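4.2 Laundry collection in a furnished bedroom

The Alter kit (Waltuna) is sold as a retrofit package for two-armed legged platforms and comprises a gripper for each arm, a wrist camera and a task library. We reviewed the garment collection routine, in which clothing is gathered from beds and floors and placed in a basket. The supplier rates the gripper for 3000 closures between services; we did not test that claim. 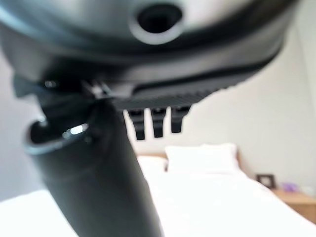

Setup follows the printed guide. Wrist camera calibration must be repeated whenever a gripper is removed, and the guide gives no tolerance for the result. We used the values recommended by Akbari, the local distributor, for all 100 trials. Lighting was left at the normal room level and the bedding was not changed between trials.

The routine lets the two arms work on separate garments. Dark fabric on a white sheet gives strong contrast, while clothing on grey carpet is a harder case for the camera. 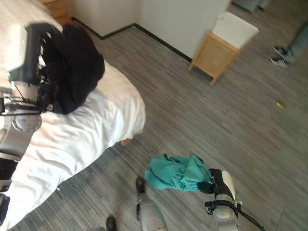
Figure 6. Black garment held on the bed by the left gripper; teal garment held at floor level by the right.

Of the 100 trials, 58 were completed with no operator input. Most of the remainder were stopped at the grasping stage, when the fingers closed on the sheet as well as the garment. The basket was kept at a fixed height on a stand, as the library does not support baskets placed directly on the floor.

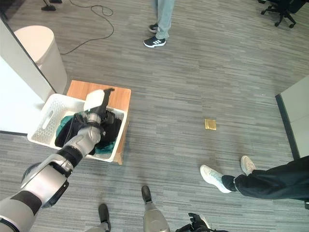 4.3 Cost and support

The kit was quoted at about $2800, excluding freight from the Hundulton warehouse. Software updates are included for the first year.

3 comments · 12 shares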